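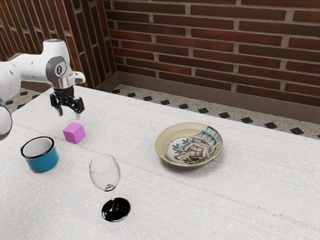 Pink cube on the long table, pale cloth.

Sunday, August 4, 2024

Up at 5, no reason. Heat already in the bedroom. Lay there listening to the fridge and then gave in, coffee, back step, watched the neighbor's cat go along the wall and come back again.

Garden first before the sun got over the roof. Beans are a mess. Half of them gone tough on the vine while I was away Thursday and Friday, so picked those off for seed and ate the small ones raw standing up. Tomatoes still green except the ones in the cracked pot, go figure. Watered everything twice. Hose has a split near the tap again and now my left shoe is soaked.

Then the drive to Rillholm for the swap market. 70 miles there and back and the air in the car is only working on the passenger side. Left late, forgot the cash, went back for the cash, forgot the cooler. Gave up on the cooler.

Smaller than June. Lot of empty spaces by the fence. The plum people weren't there and I had my whole week planned around those plums. Got instead:
- 3 jars of pickled something (label says Herrero, the rest rubbed off, smells like fennel)
- a bread tin, dented
- a bag of onions I did not need

Traded the zucchini, all of it, thank god. The woman who took it said she makes it into cake. Fine. Good luck to her.

Sat under the trees and ate a cheese roll from the Posico van. Too much mustard. Somebody's kid was playing the same four notes on a recorder the entire time and I found I was humming it on the road home. Still am.

Stopped at the overlook above Fetau on the way back, which I always say I'll do and never do. Hazy. Could see the water tower and not much past it. Stayed maybe ten minutes. There was a breeze up there, first one all week, and I just stood with my arms out like an idiot. Two guys on bikes went past and one waved.

Odometer says I've put 968 miles on since the oil change. Writing it here becuase I lose every other piece of paper.

Home by two. Slept on the floor in the hall where the tile is cool. Woke up with the pattern of the rug on my cheek and no idea what day it was.

Phone call with my sister, long one. She wants to do the lake again at the end of the month, same cabin, the one with the bad mattress. I said yes before I thought about it. I do want to go - I just don't want to be the one who sorts out the food. Said that out loud this time. She went quiet and then said ok, she'd do the food. So that's that. Felt rotten for an hour, then didn't.

Supper was onions. Fried onions on toast, egg on top. Opened one of the mystery jars. It is fennel, and something orange, carrot maybe, very sharp. Ate a third of the jar with my fingers over the sink.

Didn't do: the laundry, the letter to the landlord, the window in the bathroom that won't close. Didn't read either. The library book is due Tuesday and I'm still on the part with the shipwreck.

Thunder way off now. No rain yet. Left the back door open and the moths are coming in round the lamp, too tired to get up and deal with them. Shoe is stil wet. Bed.

4 comments | 11 shares

Recent entries
Hot again, and the bus
What I did with all that zucchini
The cabin, the mattress
June market, plums!!

Last updated: Sunday night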